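Does a Shape Sorter Need to Be This Clever?
Opinion
08/01/2018

My sister paid 80 dollars for a Viklund sorting board in July. I'm told the foam is soft on the fingers and good for the mind. I'm willing to believe the first part.

The sales pitch for these things never changes. A child matches a piece to a hole, and out comes a little engineer. Maybe. What I saw was a two-year-old who tried four pieces, sat on one and left. 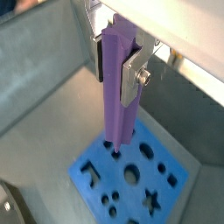 A ridged purple piece over a blue foam board.

I don't mind the look of them. The color is cheerful, and a piece with grooves down its sides asks more of a hand than a plain peg does — you have to turn it, and think about turning it. But a set of kitchen cups asks for some of that too, and the cups were already in the drawer.

Buy one if you like it. Just leave the word "genius" on the box.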